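3. How people judge when toast is done

3.1 Setting and approach

Anyone who has shared a kitchen knows how strongly people feel about toast. One person's perfect slice is another person's burnt offering, and yet we found surprisingly little written on how people come to hold these views, or how they put them into words. Our wider study looks at breakfast habits in two small towns, Horkance and Barbieri, and this section deals with the part of it that gave us the most pleasure – the long and often funny talks we had about color, crunch and the smell of warm bread.

We spoke with 100 adults in Horkance during August, and then went back to 22 of them for a longer visit at home. Each person was asked to tell us how they know that toast is ready. We let them talk for as long as they liked, and we did not hurry them along or offer words of our own. Many began with color and then wandered off, quite happily, into stories about grandparents, school mornings and the butter they grew up with. An ordinary two-slot toaster (Figure 4) was the kind most people had in mind when they answered, though a few still swore by the broiler.
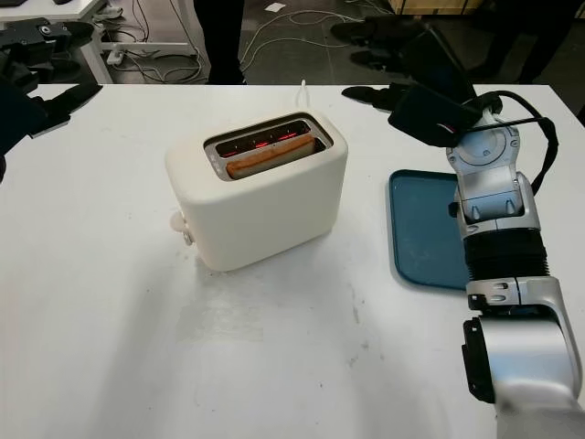
Figure 4. A white two-slot toaster with a slice of bread in the front slot and the heating elements glowing.

3.2 Words for brown

We had expected people to lean on a simple scale running from light to dark, much like the numbers on a dial. Some did, but most reached for other things altogether. They spoke of straw, honey, saddles, autumn leaves and the crust of a good pie. Older speakers in Barbieri used "caught" for bread that had gone a shade too far in places, and they did not always mean it as a complaint. Several people told us that even color was beside the point for them, and that a slice with pale patches and dark ones tasted better than one browned the same all over. 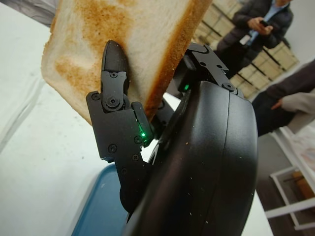
Lostico Group for Food and Everyday Language, Department of Linguistics, Pimon College

Smell came up far more often than we had planned for, and we had to add a new heading to our coding sheet to make room for it. People who cooked for a family tended to judge by nose, since they were usually busy with something else while the bread was in. Those who lived alone were more likely to stand and watch. We return to this difference in Section 4, where we compare the toast talks with what the same people told us about coffee.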